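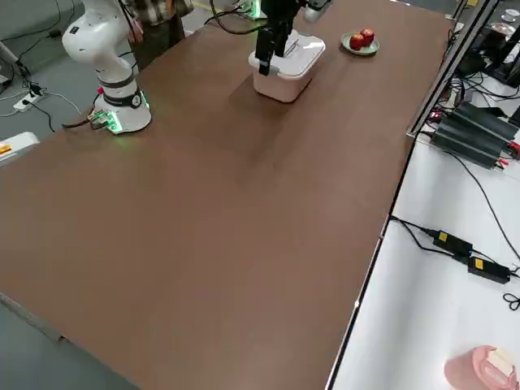

How far ahead should you book a removal firm for a small two-bed?

Four to six weeks is plenty for most of the year, longer if you're moving on a Friday or at the end of the month.

Moving and Storage > Removals > Hotlow to Gorndale, am I being robbed?

tinroof_hat
Thursday, March 1, 2018

Right so the above is what everyone tells me and I've left it later than that, I know. Moving from Hotlow to Gorndale end of the month. Two bed terrace, no piano, no loft to speak of. Got a quote from Ostrowski today and it's nearly £3000 with packing. Is that normal?? Last time we moved it was a mate's van and chips. Other half says just pay it. I say pack ourselves and get them for the lifting only. Anyone used them?

marrowfat
Used Ostrowski two years ago. Good lads, turned up early, nothing broken apart from a lamp I never liked. But that price is steep for a terrace. Did they come and look or was it over the phone?

tinroof_hat
Over the phone. She asked how many rooms and if there was parking.

marrowfat
Get them round then. Phone quotes are always padded. They cant see you've got no furniture.

Goosegrass77
Disagree with doing it yourselves. We did our own packing and it took every evening for a fortnight, then we ran out of tape at midnight and the last few boxes were just bin bags. Their packers did my sister's whole kitchen in a morning. Pay for the kitchen at least. Crockery is where it all goes wrong.

pilchard
Crockery is easy. Plates on their edge, never flat. Paper between each one, scrunched paper at the bottom. Heavy stuff in small boxes. Been through five moves, lost one saucer.

Goosegrass77
Five moves and you enjoyed it clearly. Some of us have jobs

pilchard
I have a job.

tinroof_hat
Easy you two. Kitchen's the bit I'm dreading tbh. Most of it is melamine and plastic stuff though, not the good china (there isn't any good china). 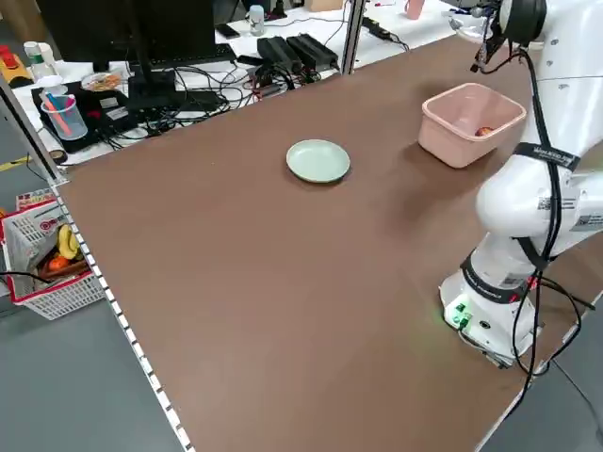

Green plate and pink bin on the brown table.

marrowfat
Plastic plates don't need paper, stack them and put a tea towel round. Bins and tubs you want to fill with other things, no point paying to move air. Saucepans same, lids in separately.

wet_wednesday
Can I put in a word for storage? We had a gap of a week between completion dates and put half of it in Cliltomell, the place by the ring road. Meant moving day was only beds, sofa, kettle. Cost us less than the bigger van would have.

marrowfat
Isn't Cliltomell the one with the lift that's always out?

wet_wednesday
Was working when I was there. Ground floor unit anyway.

tinroof_hat
No gap for us, keys the same day. If it all goes through. Solicitor has gone quiet again so who knows

Goosegrass77
Ring them every day. Every single day. Be a pain.

pilchard
Don't ring every day, it just gets you put to the bottom. Email, Monday morning, one clear list of what your waiting for.

Goosegrass77
We rang every day and exchanged that week. Just saying

tinroof_hat
Update. Man from Ostrowski came round, nice enough, looked in cupboards, tutted at the stairs. Without packing it drops a good bit. Not giving the figure as he said it was between us lol. Also said 15 small boxes would do the kitchen and books between them, he'd drop them off free. I've started on the kitchen already. One plate out each and that's it, takeaways from here.

marrowfat
15 is not enough if you've got books. Ask for another 10 and hand back what you don't use.

pilchard
Agree for once. Also write the room on the SIDE not the top. When they're stacked you can't see the tops.

wet_wednesday
And empty the fruit bowl. We opened a box in May and there was a satsuma in it from before. Ruined a cookbook.
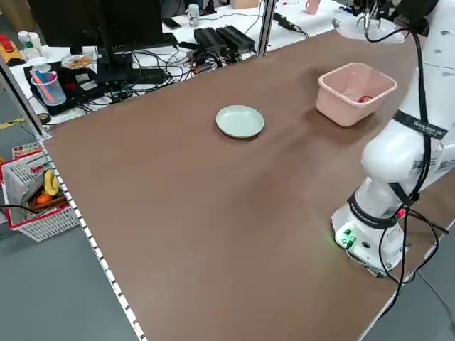 Plate and the basket again, bit of red in the corner.

Goosegrass77
Don't forget the freezer. Needs running down from now, you can't move it full whatever they tell you. And it has to stand a few hours before it goes back on.

marrowfat
Depends on the freezer. Ours went straight back on, still fine.

Goosegrass77
The book that comes with it says wait.

marrowfat
Who's still got the book

pilchard
Me. In a folder. Labelled on the side.

tinroof_hat
Gone with Ostrowski, no packing, extra boxes coming Saturday. Other half not speaking to me till the books are done. Solicitor emailed back, wants a form we sent in January. Will ring AND email. Anyone know what parking's like on the Gorndale side for a big van, or do I need to get cones off the council?

wet_wednesday
Council, and do it now, ours took 10 days to come through. Which end of Gorndale?

tinroof_hat
Top end, near the chapel. Will ring them in the morning, ta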